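Teleoperating a two-handed pick from the floor: notes after 32 sessions

September went almost entirely to one task: pick up a pillow from the floor and put it on an armchair. I am writing down what worked in the demonstrations before I start on the next task and forget the details.

The setup is the same as in my last post. The operator wears tracked gloves and a headset that shows the view from the robot's head. Wrist pose and finger angles are retargeted to the arms and hands by Sýkora, the mapping layer I have been maintaining since the spring. Recording and replay go through Vunov. Training runs on the machine in Dernstead, overnight, and I look at the results over breakfast.

Why a pillow

I had already collected a fair amount of one-handed data with cups, boxes and a stapler. Rigid objects forgive a lot. If the thumb lands a centimeter off, the cup rotates a little and the grasp still closes. Policies trained on that data learned to approach fast and squeeze, which is fine for cups.

A pillow has no fixed width. Push on one side and the other side bulges or slides. If one hand arrives first, the pillow moves away from it, and the second hand arrives at a place where the edge used to be. The two hands have to be treated as a single tool with one opening, and neither my mapping nor my habits as an operator were built that way.

It also lies on the floor, so the robot has to bend, and the head camera ends up looking nearly straight down. Depth is hard to judge from that angle. For the first few sessions I consistently stopped the hands too high and closed on air.

The pose before contact

Most of the improvement came from fixing one moment in the demonstration: the pose right before the hands touch anything. I now hold it for a short beat, long enough that it shows up as a flat spot in the wrist velocity plot. Both hands are open, palms turned toward each other, one on each side of the pillow, thumbs pointing inward. The white thumb segments are useful for this. Against the black fingers they are the easiest thing to find in the headset, and when they point at each other I know the wrists are close to symmetric without looking at any numbers.
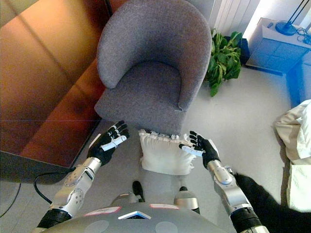

Errors I made as an operator

Moving the dominant hand first. I am right-handed, and in the early recordings the right wrist leads the left on nearly every approach. I did not notice while operating. It was obvious once I plotted both wrists on the same time axis. The policy copied it faithfully and pushed the pillow to the left on every rollout. The fix was to start both hands from a wide position and bring them in at the same slow speed, counting silently.

Correcting with the fingers. When the hands are slightly off, it is tempting to curl the fingers to reach the edge. The recording then contains finger motion that depends on an error the network has trouble seeing. I now open the fingers again, fix it at the wrist, and only then close.

Looking away. The headset view is coupled to the robot's neck. If I glance at the chair before the grasp is done, the pillow moves out of the picture while the hands are still closing on it. I keep the head still until the pillow is off the floor, then look up to the seat, then move. The order matters more than the speed.

Rushing the release. Letting go is two motions, opening and withdrawing, and I used to blend them. On a soft object with trim, fingers drag the edge along when they leave. Open fully, wait, then back out sideways.

What I changed in the mapping

The original version of Sýkora treated each arm on its own. Two changes helped.

The first was a soft coupling between the hands. While a foot pedal is held, the mapping computes the midpoint between the wrists and the distance between them, and filters those two quantities instead of filtering each wrist separately. Small tremors in one hand no longer turn into a change of grip width. The coupling fades in and out over a few hundred milliseconds, otherwise the arms jump when the pedal goes down.

The second was scaling. Full one-to-one motion is comfortable at chair height and too coarse near the floor. Below a set wrist height the scale drops gradually, so a given movement of my hand produces a smaller one on the robot. I expected this to feel strange and it did, for one session.

I also tried force feedback in the gloves, as a vibration tied to motor current. It was of little use here. A pillow produces almost no current until it is already compressed, and by then the grasp is decided. I left the feature in for rigid objects and switched it off for this task.

Recording and sorting

Each session was 19 attempts. That is an odd number because it is how many fit in one battery charge with a margin, with resets in between. After every attempt I tagged it from the pedal board: good, usable, or discard. I tagged immediately. Tagging from video afterwards took longer and I disagreed with myself too often.

Between attempts the pillow was thrown down by hand at a different angle, within reach of a standing robot. Early on I placed it neatly, square to the chair, and the policy then failed on anything rotated. Throwing it is less tidy and gives a better spread. Lighting I left alone, so the recordings cover morning sun, lamp light and everything in between.

Discarded attempts stay on disk. In 13 of the sessions I went back and cut out the recoveries: the part where a grasp slipped and I reopened, repositioned and tried again. Those clips are short, but adding them to the training set did more for the rollouts than another full session of clean attempts. Before that, a missed grasp meant the policy carried nothing to the chair and carefully put it down.

Training details, briefly

Nothing unusual. Head camera image, joint positions and hand positions in, a short chunk of joint targets out. I downsampled the image more than I wanted to for speed, and the edge of a pale pillow on a pale carpet suffered for it. Cropping around the hands before downsampling brought most of that back. The crop is computed from forward kinematics, so it follows the hands without any detection step.

I ran 2,000 warm-up steps with the arms frozen and only the finger outputs trained, on a hunch. I cannot show that it helped. It cost little and I have kept it.

One mistake worth mentioning: the timestamps from the left hand were late by a constant offset for the first several sessions, a result of how I had ordered the reads on the bus. In replay it was too small to see. In the trained policy it came out as a left hand that closed a moment after the right. I shifted the old recordings and retrained, and the lag went away. If a two-handed policy shows a consistent preference for one side, check the clocks before blaming the operator. In my case it was both.

Where it stands

The grasp is reliable when the pillow is in front of the feet and rotated by less than a quarter turn. Beyond that, the robot would need to step around it, and I have not recorded any stepping. Placing on the seat works most of the time. The remaining failures are nearly all at the front edge of the chair, where the pillow is let go too early and tips back toward the floor. The head view is partly blocked by the load at that point, and I suspect I was guessing during the demonstrations too.

Next is Plalonport, the tool I am writing for trimming and relabeling clips. At the moment it can cut a clip and move a label, and it crashes if the two hands have different numbers of samples. After that I want to repeat the task with a folded blanket. I tried it once on a Sunday, without recording, and the coupling pedal was the wrong tool: the hands need to be able to slide past each other by several centimeters to get under the fold. I will probably need a second mode where only the height is coupled.

The mapping changes are merged. The pedal thresholds are in the config file now, with the old defaults left in as comments.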